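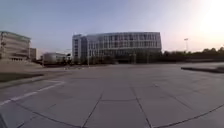 How I build a festival drop in one evening

Okay, so you've got a melody stuck in your head and no idea how to turn it into a big room drop. I've been there plenty! My track Prendthorpe started as me humming into my phone, and this is pretty much how I did it.

Set your project to 128 BPM and write the lead first, just one plain saw, no effects. If it's boring like that, keep rewriting (I went through 13 versions, sorry to my neighbors).

Next comes the kick. Tune it to the root note of your track, then high-pass everything except the kick and bass. I usually start the cut at 200 Hz and nudge it by ear.

Now sidechain the lead to the kick — go heavier than feels polite, then back it off a little.

For the build, put snares on quarter notes, then eighths, then sixteenths, and mute everything for the last beat before the drop. My friend Meinir Bellis likes a vocal chop in that gap, and I steal that from her all the time.

Bounce it and play it in the car before you touch the mix again.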